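The Cloth on the Table: An Afternoon of Folding with Kelechi Ugwu

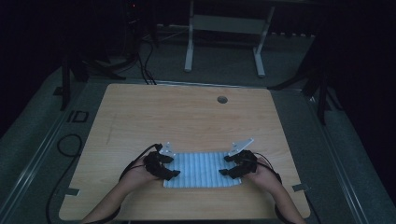 Blue and white stripes, laid flat and ready for the first fold.

I had been meaning to write about laundry for ages, and I kept putting it off because I was embarrassed by the state of my own linen drawer. It doesn't close. It hasn't closed since June. So when a reader wrote in to say I should talk to Kelechi Ugwu, who runs a little household linen business called Evetti and teaches folding on the side, I figured I'd get a column out of it and maybe a working drawer too.

We met at two in the afternoon in the back room at Evetti, where she does her sorting. I had brought a bag of my own kitchen towels with me, which she emptied onto a chair before I had my coat off.

"You roll them," she said.

I do roll them. I thought rolling was the clever thing to do.

"Rolling is fine for a suitcase," she said. "In a drawer they come undone, and then you have a nest. Do you have a nest?"

I have a nest.

Kelechi grew up in her grandmother's house, where there was one linen cupboard for nine people and a strict idea of how it should look. Her grandmother ironed pillowcases and folded them so that the family name, Ugwu, stitched in the corner in red thread, always landed on top. "If you couldn't read the name, you did it again," she told me. "I did a lot of them again. I was the one who wanted to be outside."

She went into bookkeeping first, then spent some years buying fabric for a tablecloth company, and started Evetti with a stall at the Tumden market selling towels and napkins. The folding lessons came later, and sort of by accident. People would buy a stack of towels from her stall, all squared up and pretty, and come back a month later asking how she had gotten them to sit like that.

"I'd show them right there on the stall," she said. "Then there'd be a line behind them, and the line was watching too. So I thought, okay, I'll do it properly, with chairs."

Her classes run to 16 people at most. She tried 20 once and says she'll never do that again, mainly on account of the elbows.

I asked her what she starts people off with, and she said always something small and rectangular, with stripes if she has it. She's fond of a light blue cloth with white stripes running top to bottom. The ribs give you a line to follow, she explained, and you know right away if you've gone crooked.

"A plain cloth lets you lie to yourself," she said. "With stripes, you fold one side over and the lines either sit on the lines or they don't. You don't need me standing there."

And before any folding happens, there's the flattening. She's very serious about the flattening! I went straight in to grab a corner of my towel and she actually put her hand over it.

"Lay it down. Leave it down. Now one hand on each side," she said. "You want to have hold of both edges before you do anything else. Most people pick it up and fold it in the air against their chest. That's how you get one long side and one short side and a funny tail."

I fold against my chest. I didn't mention it, but I think she knew.

Her other rule is to work near the edge of the table that's closest to you, and to put the cloth straight in front of your stomach. She says people set it way out in the middle of a big table and then lean over it, and by the fourth towel their back is complaining. She doesn't use a big table herself. A plain wooden top is what she likes, pale if possible, with nothing else on it. Scuffs and scratches don't bother her at all -- she says a table nobody's allowed to scratch is no use for laundry.

"What about a bed?" I asked, since that's where I do mine.

"Too soft. Everything sinks. You press down to make the crease and the bed just goes with you." She pushed her palm into the chair cushion to show me. "If a bed is what you have, put a tray on it. Or a big book. I had a lady who used an atlas."

We did my towels together, all of them, and it took longer than I would like to admit. Her basic fold for a kitchen cloth goes like this. Sides in to the middle first, so you have a long narrow strip. Smooth it from the center outward. Then bring up the bottom third, smooth again, and tip it over the top. You end up with a fat little packet that will stand on its own edge, and you file those in the drawer like cards. I got a decent one on my fifth try. My terry towel with the lemon print wouldn't stand no matter what I did, and Kelechi decided it was simply too thick and ought to be hung on a hook.

I asked how many pieces she folds herself in an ordinary week, thinking she'd laugh and wave me off, but she keeps a notebook.

"Before a market, 600," she said. "That's napkins mostly, and napkins are nothing. I can do napkins and listen to the radio and argue with my brother on the phone."

"And the worst thing to fold?"

"Fitted sheets. You knew I'd say that. Everyone wants me to have a secret." She does have a method, with the corners tucked into each other like pockets, and she showed me 2 times, and I could no more repeat it to you than fly. She sells a cotton storage bag, the Kestar, which she designed for exactly the people who can't manage it. You put the sheet in however it comes and pull the string. I bought one. I'm not proud!

Toward the end I asked whether she gets tired of it, all those edges and corners, and she thought about that for a while, refolding one of my towels that I had believed was finished.

"My mind goes quiet," she said. "I worry about money, about my mother, everything, same as anyone. But I can't worry and match a stripe. I lose the stripe." Then she said her kids leave their clothes all over the floor and she has given up completely on that, and could I please write it down, since her students seem to think she lives in a showroom.

A few people have already asked me about washing, so I'll pass along what she said there. She washes kitchen cloths on their own, skips the fabric softener (it makes them bad at drying dishes, in her opinion), and folds them the same day they come off the line. If they've been sitting in the basket overnight she gives them a good hard shake first, one snap, holding the short side.

I went home with my bag of little packets and filed them in the drawer, stripes up. The drawer closes now, though you have to lift it a bit on the left, and I think that's the runner. The lemon towel is on a hook by the stove. Kelechi's next round of classes is filling up, and you can put your name down at the Evetti stall at Tumden. Bring three cloths of your own and wear short sleeves.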